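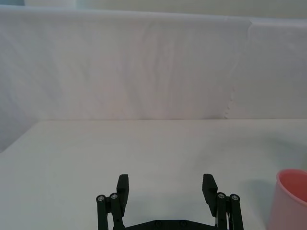
Features > Workshop > Hands and Grippers

Filed under: Bench Tests, Arms & Grippers, Long Reads

Two fingers, one bottle, over 50 spills

Kuvthorpe, July, twenty past six in the morning. Luzius Pfister has the shop lights on already and the coffee is bad. He wants to get the pouring runs done before the trucks start backing up next door and the floor starts shaking. I said I'd write this one fast, so it is going to read fast.

The question is a boring one and it is worth money. Which gripper do you put on an arm that has to pick up a bottle by the waist, tip it over a cup, and stop? Pfister builds small two-arm cells for places that fill, mix and portion things. Sauce, dye, cleaning concentrate. His customers keep asking for hands with five fingers because they saw one at a trade show. He keeps quoting them something simpler. This spring one of them asked him to prove it, in writing, and so he cleared a table.

Three candidates. The Dalico, a two-finger linkage gripper with flat pads, black, nothing fancy. The Cifuentes, also two fingers but with soft ribbed sleeves that fold around whatever you push them into. And the Brallus, which is the expensive one, three fingers, force sensing in every tip, a fan in the wrist that you can hear from the parking lot.

All three got the same job. A bottle with a metal neck, cap off. A plastic cup. A white table with white cloth behind it, so the cameras have nothing to chew on except the stuff that matters. Pfister is strict about the cloth. His first round of tests last year was done against a pegboard wall and the depth readings went haywire every time somebody moved a wrench.

Start with the grip. The Dalico comes in level from the side and closes on the middle of the bottle. Closing takes a moment longer than the Brallus, which snaps. Pfister likes slow. "A bottle with no lid is not a thing you want to snap at," he says, and goes back to typing.

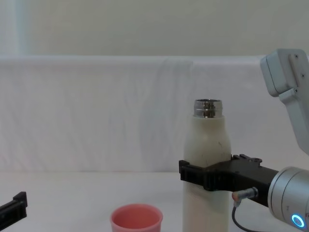 The soft sleeves on the Cifuentes were the crowd favorite going in. They forgive bad aim. You can be off by a finger's width and it still gets hold. Trouble comes when the bottle goes over on its side. Soft rubber holds fine straight up and then lets the weight sag once the load shifts toward the neck, and now your spout is a bit lower than the controller thinks it is. Not by much. Enough to hit the rim of the cup instead of the middle of it. Pfister mopped up after it so often that he moved the paper towels on to the robot cart.

The Brallus did not sag. The Brallus did something else – it fussed. Every small change in weight as liquid left the bottle made the fingers re-seat themselves, and every re-seat put a wiggle in the stream. He turned the sensing down. Better. He turned it off, and then it poured about as well as the Dalico, at which point you are paying for sensors in order to switch them off.

Price, then. The Dalico lands at $1570 with the mounting plate. I'm not allowed to print what the Brallus costs, his supplier asked nicely. You could buy a used pickup.

A word on cameras because people always write in. One up at head height, one at chest height, one small one down at the wrist. The wrist view is what lines the pads up with the bottle and it is nearly useless after that. Once you are holding something, it fills the picture and the camera mostly tells you that yes, you are holding it. The head view is what the pour runs on. Pfister tried dropping the chest view to save bandwith and put it back the same afternoon, it catches the neck height better than the other two.
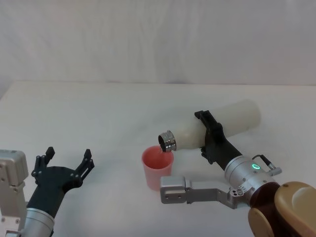
Pouring is mostly a wrist problem. People look at the fingers because the fingers are the fun part, but all the fingers do is not let go. The angle comes from farther back and the hand has to carry it without slipping or twisting. With the bottle laid over almost flat, mouth pointing down at the cup, you want two jaws clamped hard around the middle and a metal neck hanging out in front where the head camera can see it. Ours shines, too, and the software likes that, a bright ring is easy to find against plain cloth. When the stream is as thin as this one the camera can hardly pick it out, so he goes by the tilt of the neck and the clock. Crude. Works.

Then there is the other arm. In a two-arm cell somebody always asks why the second hand isn't steadying the cup. He tried it. 18 pours with the left hand on the cup, and the spills went up. Two arms means two sets of small errors, and both of them land at the rim. So the left stays open and out of the way until the pour is done and then it gets its turn. Customers hate this by the way. They payed for two arms and want to see two arms busy.

Controllers I'll keep short. He ran the same tilt path on two of them, the one that ships with the arms and a bare-bones one he wrote himself over a winter. His own was smoother at the end of the pour, where you whip the neck up to cut the drip. The shipped one rounds that corner off and you get a dribble down the outside of the bottle. Fixable, he says. He has sent them a patch and heard nothing.

So which one. He is quoting the Dalico for bottles and anything else round and stiff. Cifuentes for bags and fruit, where sag doesn't matter and bruising does. The Brallus he would still like to own, he admits that much, for jobs where the part is different every time and speed isn't the issue.

By nine the trucks were in and the cups had started to shiver on the table. Pfister shut the arms down and went to find breakfast. Next round is thick stuff, syrup first and then a floor wax that one of his customers swears by, and he wants to see if the pads stay clean enough to hold a bottle after an hour of it. I'll be back for the wax.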